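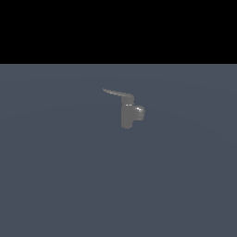

Figure 6.1 A single-lever mixer faucet, drawn as a plain gray model. The lever is the long, curved part that rises from the top of the body.

Chapter 6
Water in the Home

Before you begin
You should already know what pressure is and how it is measured (Chapter 3). You will also need the table of units from the end of that chapter. Bring a ruler and a measuring jug to the first lesson.

The town of Usness stands on the side of a hill. Its reservoir is at the top, near the village of Flamham, and most of the houses are in the valley. In October of a dry year the people in the highest street began to complain. In the morning their showers were weak, and on Sunday before lunch some kitchens had almost no water at all. In the valley, in the same hour, the water came out so strongly that it splashed over the edge of the sink. The same reservoir served both groups of people, and the pipes in both places were of the same width. Why was the result so different?

To answer this question we must follow the water from the reservoir to the sink. This is the subject of the present chapter. In the first half we look at the supply – the reservoir, the main pipe under the street and the smaller pipe that enters the house. In the second half we look at what happens inside the house, where cold water and hot water travel separately and meet again only at the faucet or the shower.

6.1 Height and pressure

Water in a pipe is pressed by the weight of the water above it. The important quantity is the vertical distance between the surface of the water in the reservoir and the point where we open the pipe. We call this distance the head. It is measured in meters. The length of the pipe does not enter into the head, and neither does the number of bends, although both of them will become important in Section 6.3, when the water begins to move.

Suppose that the surface of the reservoir is 213 meters above sea level, and that a house in the valley is 55 meters lower. The head at this house is then 55 meters. A house in the highest street may be only 6 meters below the surface of the reservoir, so its head is 6 meters. When all the faucets are closed, the pressure from the water is more than nine times greater in the valley than in the highest street.

When the level in the reservoir falls by 3 meters, the house in the valley loses only a small part of its head. The house in the highest street loses half. Now we can understand why the complaints came from the hill and why they came after a dry summer.

Many towns solve this difficulty with a second, smaller tank on a tower. The tower at Ondia, which we will study in Section 6.2, is filled by a pump during the night and emptied slowly during the day. Other towns use a pump in the street itself. The Dvořáček station, described at the end of the chapter, is of this second kind.

Words to learn in this section: head, main pipe, reservoir, supply, valve.

Think and discuss
Find out where the water in your own home comes from. Is the source higher or lower than your kitchen? If you live in a tall building, ask a neighbor on another floor whether the water is stronger or weaker there, and write down the answer. You will use it again in Section 6.4.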